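Repayment schedule on the Zomivbridge group loan

Posted in: Field partners and lending terms

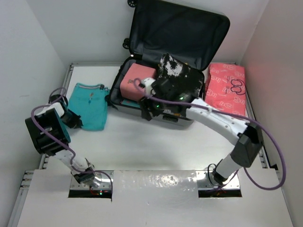
Black suitcase, open, with a pink box and a black and white patterned cloth

tornmont_lender
The Drutside group loan lists a 29 month term with monthly repayments. The members are mostly market traders with seasonal income. Does anyone know why the partner doesn't offer a grace period?

L. Gatti
Zomivbridge only gives grace periods on farm loans. Traders start paying in month 2. It is in the partner notes, under terms.

cirillo77
Which makes little sense for cloth sellers. Trade drops in February and the instalment stays the same.

L. Gatti
The instalment is 290 per group and the savings pot covers a missed month. I don't see a problem with that.

cirillo77
The pot covers one missed month - a slow season lasts longer. Members then borrow elsewhere to stay current, and the arrears figure never shows it.

Dimas Goh
Both points stand. The arrears figure is per group, so a single late member is hidden. Ask the partner for the member-level sheet.

tornmont_lender
Asked on 2022-08-22. They sent the group total again, 1009 outstanding, no breakdown. I have written back.

cirillo77
Please post it if it arrives. I am holding off until then.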